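Button pressing task: planner happy, controller not so much

Posted in Software > Control and Planning

mothgrinder
5 Sep 2020

Hello all, long time lurker, first proper thread. I've been handed the button pressing job on our arm and I'm after some opinions before I rewrite half of it for the third time.

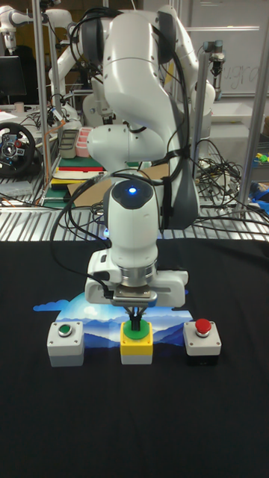 So the task is dead simple on paper. Row of button boxes, the program gets told which one, arm goes over, closed fingers come down, press, back up again. The planning side is fine. I'm using Mirklow for the motion planning and it finds a sensible path nearly every time, no complaints at all. It's the last bit of travel that's doing my head in.

At the moment I plan to a point above the button, then switch over to a straight line move down at constant speed until the force reading on the wrist goes over a threshold, then stop and retract. Works a treat on the plain push buttons. On the mushroom one it stops early maybe one time in eight, thinks it's pressed, and goes home looking pleased with itself. If I raise the threshold it pushes the lighter boxes about on the cloth, and then the poses I stored for everything else are wrong as well.

Loop is running at 1000 Hz, force signal goes through a low-pass filter I inherited and don't really understand (cut-off is set to 73 Hz, no comment in the code saying why). Anyone got a recipe?

________

pell_mell

Don't use one threshold for all of them. A mushroom head has a much bigger travel and a different spring, so you want a per-button profile. I keep a little table with approach height, expected travel and force limit for each type, and the press routine looks it up. Boring but it works.

Also log your z position at the moment it stops. I bet on the bad ones it's barely moved past first contact.

________

mothgrinder

Just checked and yes, that's exactly it. On the failed ones it stops pretty much as soon as it touches. There's a spike on contact and then it drops off again before the spring really gets going.

________

ohm_alone

That spike is your approach speed. You're banging into the thing and reading the bang. Slow down for the last stretch or go to an admittance controller and stop caring about thresholds altogether. I honestly wouldn't do guarded moves on anything with a spring in it.

________

pell_mell

Can't agree with that, sorry. Admittance control for a button is a lot of tuning for something that a two-stage guarded move will do. Stage one, creep down till you feel contact. Stage two, zero your force reference, then carry on down for the expected travel with the limit as a safety stop only. Success is decided on displacement and force together.

________

ohm_alone

And then somebody swaps a box for one with a stiffer spring and your table is wrong and you're back here asking again. With admittance you set a target force, let it settle and read off where you ended up. Same code for every button. I've had it going on our rig since April and I've changed the gains once.

________

tinpot_kinematics

You're both assuming the stored poses are right in the first place. OP says the boxes shift. If they're sat on a cloth they will wander whatever you do with the controller, and then you're pressing off-centre, the cap tilts a bit, it binds, and the force goes up early. Looks just like a false press in the log.

Are you finding the buttons with a camera or have you taught the positions by hand?

________

mothgrinder

Taught by hand, I'm afraid! We've got Skumema running for detection on another job and I've been putting off hooking it up, partly because the last time I tried the transform between camera and base was out by enough to miss a button entirely. I should just redo the calibration, shouldn't I.

________

tinpot_kinematics

Yes you should :)

Do a fresh hand-eye calibration with plenty of different wrist angles. People do ten poses all pointing straight down and wonder why the answer is rubbish. I took 57 last time, which is overkill, but I had the script doing it while I ate my lunch. After that, detect once at the start of each run and again whenever a press fails. You don't need it in the loop.

________

coil_and_toil

Bit of a side note but look at that filter. A low-pass like that on its own adds some delay, and if the driver is filtering as well you could be acting on a reading that's a few samples old. It won't matter when you're creeping. It will matter at your present approach speed – the arm has carried on down in the meantime.

What are you using for the driver, is it Coppens? The older version had a second filter on by default, and you had to go hunting in the config to turn it off.

________

mothgrinder

It is Coppens, yes. And I've just found the setting and it's on. So I've been filtering twice this whole time, brilliant.

Turned the driver one off and left mine in. The contact spike is sharper now, so the false stops have gone up if anything, but at least I can see what's going on in the plots. Going to try pell_mell's two stages first as I can have that written this afternoon.

________

ohm_alone

Fair enough. Keep the stage change out of the planner though, please. I've seen people replan between contact and press and the arm does a lovely little wiggle on top of the button while it thinks.

________

pell_mell

Ha, yes, agreed on that one. Put the whole press in one controller state machine and let the planner only see "at approach pose" and "back at approach pose".

________

mothgrinder

Right, update. Two-stage version is in. Creep speed for the last 8 mm, re-zero on contact, then push for travel with a force cap. I ran the mushroom one over and over while I had a cuppa and didn't get a single early stop. The light boxes still slide a touch if I come down off-centre, so tinpot was right about that too and the calibration is next on the list.

One thing I don't like is that the re-zero picks up a bit of gripper weight if the wrist isn't quite vertical. It's small but it's there in the log. Is everyone doing gravity compensation on the tool properly or just taring in the same pose each time?

________

coil_and_toil

Taring in the same pose, and I'm not proud of it. If you're always coming straight down you'll get away with it.

________

ohm_alone

Do it properly. It's one payload identification run, and the Prusness toolbox has a routine that'll spit out mass and centre of gravity for you. Watch the sign on the y axis, ours came out flipped and it took me ages to spot.

________

tinpot_kinematics

Ours was flipped as well! I thought it was me. What version are you on?

________

ohm_alone

Whichever was current in April, I'll have a look when I'm back at the machine and post it in the toolbox thread.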